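# Célula con dos brazos: ¿la velocidad reducida sustituye al vallado?

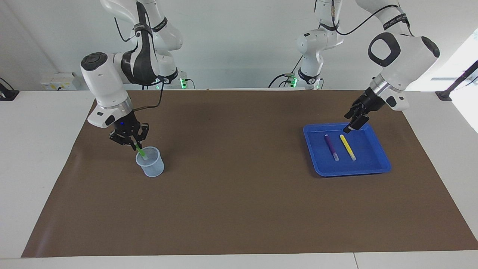 **Ashraf Bensaid**

¿Qué documento debe estar firmado antes de que alguien trabaje junto a una célula de dos brazos sin vallado? El integrador, Trombridge, solo nos ha entregado el manual.

**Marama Ngata**

La evaluación de riesgos de la aplicación completa, con pinzas, piezas y tareas incluidas. La ISO 10218-2 trata la integración; el certificado del brazo por separado no la cubre. Puntos mínimos:

- Zonas de solape entre ambos brazos y puntos de atrapamiento contra la mesa.
- Parada de emergencia común. Si se pulsa una seta, paran los 2.
- Fuerza y presión medidas en los contactos previsibles, con informe.
- Nueva revisión al cambiar de pinza o de pieza.

En Oton repetimos las medidas en marzo por un cambio de dedos: 142 puntos, casi 400 registros.

**Prendergast**

Nosotros limitamos la velocidad y listo. En Dunham nunca pidieron más.

**Marama Ngata**

Limitar la velocidad es una medida, y hay que justificarla en la evaluación. Pide a Trombridge también la declaración de conformidad del conjunto.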